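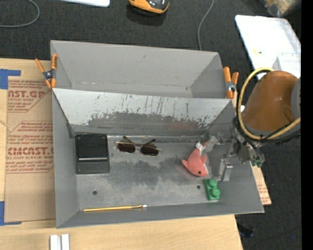

Abb. 1: Graue Kiste mit Kleinteilen auf dem Arbeitstisch

Projektbericht: Rufe von Mauerseglern automatisch unterscheiden
Segundo Huanca, 4. November 2020

1. Ausgangslage
Mauersegler schreien im Flug, und zwar viel. Ob sie dabei immer dasselbe schreien, wollte ich mit einem kleinen neuronalen Netz herausfinden. Die Aufnahmen stammen aus dem Juli, vom Dach des Instituts, wo auch die Lüftungsanlage wohnt. Sie ist auf sämtlichen Dateien gut zu hören.

2. Daten
Aus dem Material habe ich 2094 Rufe herausgeschnitten und 1104 davon von Hand beschriftet. Danach ließ meine Begeisterung für Mauersegler spürbar nach. Verwendet wurden zwei Klassen: »Einzelruf« und »Gruppe«. Eine dritte, »unklar«, wuchs so schnell, dass ich sie aufgelöst habe.

3. Verfahren
Die Spektrogramme gingen in ein Faltungsnetz mit dem Arbeitsnamen Mutel. Zum Testen blieben 200 beschriftete Rufe zurück.

4. Ergebnis
Einzelrufe erkennt Mutel ordentlich, Gruppen nur bei Windstille. In der ersten Version hatte das Netz vor allem gelernt, ob die Lüftung lief – eine Aufgabe, die es tadellos löste. Nach dem Hochpassfilter wurde es bescheidener.

5. Offene Punkte
Eine zweite Person müsste die Beschriftung prüfen. Außerdem fehlen Aufnahmen von einem anderen Standort, möglichst ohne Gebläse. Der Code liegt im Kursordner unter »Flisby«, die Rohdaten ebenfalls.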